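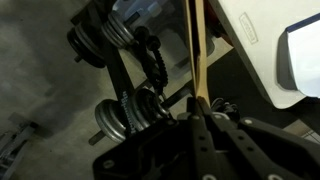 Eun-seong Baek reckons I've got sourdough rye all wrong, and that the starter should go in the fridge the night before, not sit out on the worktop. I read the comment twice over breakfast and then went straight to the kitchen to try it (I was late for everything after that, and I don't mind a bit).

The result was the best loaf I've made since August! Properly sour, with a dark crust that crackled when I pressed it, and a crumb that held together under cold butter. My old loaves were fine for toast, but they fell to bits if you so much as showed them a knife.

What I had been doing was feeding the starter at teatime and leaving it by the window until morning. In winter that worked well enough. Now the kitchen gets the sun early, and by the time I came down it had risen, sunk and gone thin and sharp. 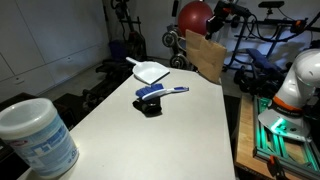
The cold version is slower and much kinder. I feed it, give it an hour in the warm, then put it on the bottom shelf and forget it. In the morning it's still domed on top and smells of apples. I used 691 grams of dough in the small tin, a silly number I got to by scraping out the bowl, and it came up just over the rim.

The flour matters too, and I've been having a lovely time with that. Kirlow do a dark rye that is coarse and almost sweet, and Omell do a finer one that soaks up far more water than you'd think. I mixed them half and half this week. Ayantu Fikre swears by adding a spoonful of black treacle, so that went in as well, and I'm never leaving it out again. I want to try it with malt next, and with caraway, and possibly both at once.

One thing I still can't manage is waiting. You're meant to leave rye a full day before you cut it, and I lasted six hours. It was a bit gummy in the middle and I ate three slices standing up.

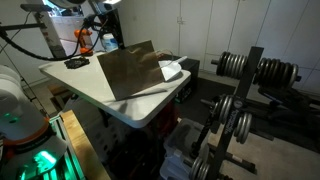
## What I'm baking next

A seeded one, with sunflower and linseed soaked overnight in the leftover coffee. After that, a plain white tin loaf for sandwiches, as requested by everyone else in the house.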